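Robot Learning Lab – Unit 2 Handout: Handling Thin Sheets
Instructor: Indira Kurup. Lab sessions: Murali Sundaram.
Revised 5/17/18

Last time we covered rigid blocks. Sheets are harder. A block keeps its shape when you close the gripper on it, so the pose you planned for is the pose you get. A sheet bends as soon as one finger touches it, and most of the bending takes place where the gripper hides it from the wrist camera.

The task is the same for every group: take hold of one colored sheet and lift it off the floor of the cell without dragging its neighbor along. Sheets may overlap at the start.
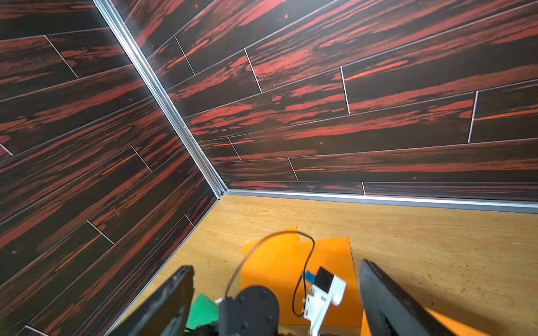

The method we compare is called Stasier. It learns from demonstrations driven by hand, using only the wrist view and the finger position. The baseline, Norkeck, finds the sheet edge by color and runs a fixed approach. Both use the same arm and the same two-finger gripper.

Training set: 1250 demonstrations
Test set: 200 trials per method, start layouts drawn from the same list

A trial counts as a success if the target sheet is held clear of the surface and the other sheets stay where they were. A crease in the target is allowed. Write it down anyway – we use the crease notes in Unit 3.
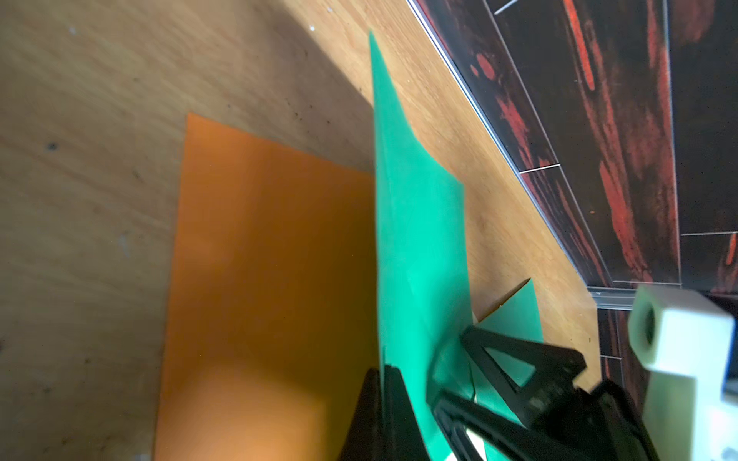

Stasier failed in 19 of its 200 trials. Most of those came from layouts where two edges lay nearly in line, and the policy closed on both sheets. Norkeck did worse on the same layouts and also lost the edge when the color washed out under strong light. Full tables are in the Meireles folder.

For your report:
Replay the 19 failures and sort them by the first wrong motion.
Say whether the wrist view alone held enough information to avoid each one.
Pick one failure and propose a change to the training data. Do not change the network.

Reading: the Korkier notes from December, sections on contact and bending. Skip the appendix.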